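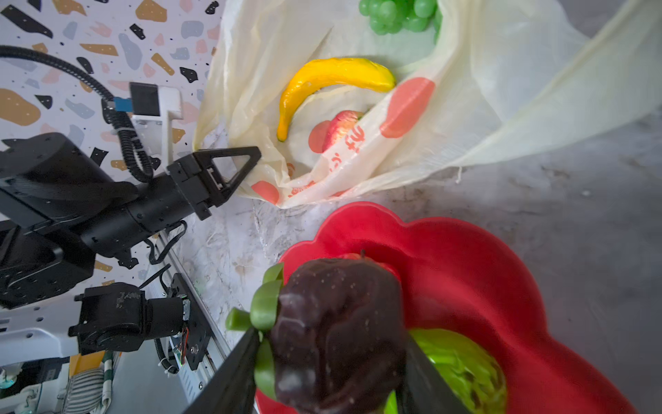
*Glossy brown fruit and the red plate.*

**READERS WANTED: Straight-Through Reading, Genesis to Revelation, out loud, no sermon**

Dogbe Chapel, 1567 Tranolley Road, Fledon. First week of December.

Quick one, I have to get this out before the newsletter closes.

We are reading the whole Bible aloud again, start to finish, day and night, until we get to the last Amen. Need 63 readers. Have 30. So please keep reading.

**What you do**

Sit at the front desk in the chapel, read for one slot, hand over to the next person. Slots are an hour. Night slots too, and those are the ones I can't fill. 2 am to 5 am is wide open every single night. If you work nights anyway or the baby has you up, think about it.

You get your passage when you arrive, not before. Whoever was ahead of you may have gone fast or slow, so there's no telling where we'll be. Could be Ruth. Could be the measurements of the tabernacle. Read what's there, names and all. If you hit a name you can't say, say it somehow and keep moving. No comments, no stopping to explain, no "what this means is". People come to hear the text and they can go home and argue about it after.

**Who**

- 16 and up. Under 16 with a parent in the next chair
- any church or none
- read clearly for an hour without losing your voice (bring water)
- English for most of it. We also want Psalms in Spanish, Twi and Italian. Alfredo Belmonte has the Spanish list, Nii Dramani the Twi, Ubaldo Piras the Italian. Ubaldo has exactly one name so far and it is his own.

You don't need to be a good public speaker. Plain is fine. Please don't do voices.

**Which Bible**

Ours, on the desk, large print. Don't bring yours, we had three translations going by Leviticus last time and the follow-along people got lost. If you need Braille or bigger type tell me when you sign up, not on the night. 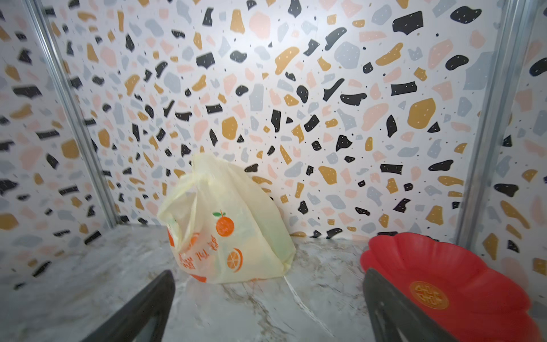
**Also need, not reading**

Two people per night to follow along and mark the page at each handover. Someone on the door midnight to 6. Someone who can run the sound desk. Masanobu Hoshino set it up and will show you how, takes ten minutes, but he can't be there all week and I won't ask him to again.

Drivers! Bus stops at 11 pm. If you can bring night readers in from the Starkinard side, please put DRIVER in your message and how many seats.

**Pay**

None. Soup and bread in the side room all hours. Gas money for drivers, keep your receits.

**Practice**

One evening in November, 7 pm, in the chapel. Optional unless you've never used a microphone, then come. We do five minutes each from Numbers and you learn how close to sit.

**To sign up**

Text or leave a message at the chapel office, extension 637. Give me:

1. name
2. times you can do, and times you absolutely cannot
3. language
4. reader, page marker, door, sound or driver

First come gets first pick of daytime. I'll confirm by text. If you haven't heard back in a week I probably lost it, send it agian.

If you have to drop out, fine, but call the person after you on the sheet as well as me. A reader stuck at the desk at 4 am with no relief is not a happy reader.

Stavros Konstantinidis
reading coordinator, Dogbe Chapel

Sheet for the night slots is on the board inside the main door too. Pen is on a string, leave it there please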